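Section 3. Setting up an articulated-object run in Drovetlow

Read Section 2 first. The kitchen tasks use the two-arm robot model and need the Clikport bridge to be running before the simulator opens.

1. Start Clikport and wait for the ready line in the terminal.

2. Open Drovetlow and load a kitchen layout. Wall, floor and door colors are drawn at random for each layout, so yours will differ from the one your neighbor gets.

3. Choose "refrigerator, French door" as the target. Set both grippers to open.

4. Leave camera tilt randomization on. The Cabral policy was trained with it, and scores drop when the view is level.
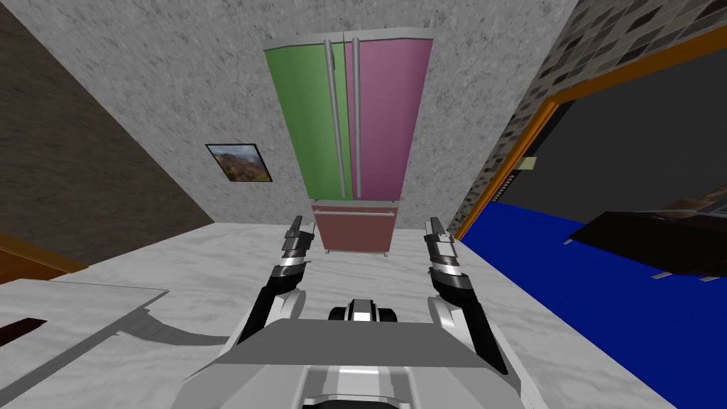

5. Pick the part to be opened: left door, right door or freezer drawer. The drawer has a horizontal handle and the doors have vertical ones, so the grasp angle must be changed in the task file when you switch.

6. Set the episode limit to 2,000 steps and the number of episodes to 30.

7. Press Run. Results are written to the Zultus log folder when the last episode closes.

Note: An episode counts as a success when the part has moved through 40 percent of its travel. Contact with the handle alone is scored as a failure.

Caution: Do not change the random seed partway through a batch. The log keeps only the first seed, and the batch can't be repeated.

Section last revised 1 November 2025 by Ngaio Tautahi. For real-arm trials, go to Section 5.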